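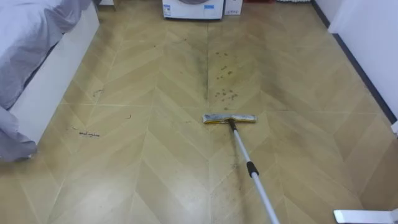 From: Rekha Murthy
To: equipment-planning list
Date: 2023-06-20
Subject: Re: Mopping robots, buy or lease?

Hi all,

Alcides wrote:

> Devadiga have quoted us $2,761 per unit for the floor robots, chargers
> included. I'd like to put 8 in the budget and be done with it. The
> flats at Gruvgate all have the same sort of tile, so if it works in
> one it should work in the lot. Any objections before I send it up?
> Alcides

One objection from me, sorry Alcides! I like the machines and I'd love to see the end of hand mopping, but I'd sooner we bought 2 now and left the rest until February.

My worry is the small rooms. A studio with a bed down one side and a washing machine at the far end doesn't leave a lot of floor to turn around in, and bedding that hangs nearly to the tiles is just asking to get sucked into something. The Devadiga demo was in a big bare hallway, so we didn't learn a thing about any of that. I'd also want to see what it does with a really grubby patch, the grey smeary kind that a flat mop can push along the tiles if you don't swap the pad. If the robot does the same, we've paid a lot of money for a wider smear.

The other thing is pads. The quote doesn't mention them at all (I looked twice). Shobha reckons we go through a pack of 30 pretty quickly doing it by hand, and I can't see a machine being kinder to them. Could you ask Devadiga what a replacement pad costs, and whether the ones we already get from Rodico will fit? If they won't, that needs its own line in the budget, along with servicing after the warranty runs out.

Dinesh, do you still have the lease figures from Prarurari? I remember thinking they were steep, but they did include repairs, and I'd like to see the two side by side before we commit.

I'm happy to run the trial in my building if someone can show me how to empty the dirty water tank - I missed that bit of the demo because my phone rang.

Could everyone have a look at the grout question too? Sumathi raised it last time and I don't think she ever got an answer.

Cheers,
Rekha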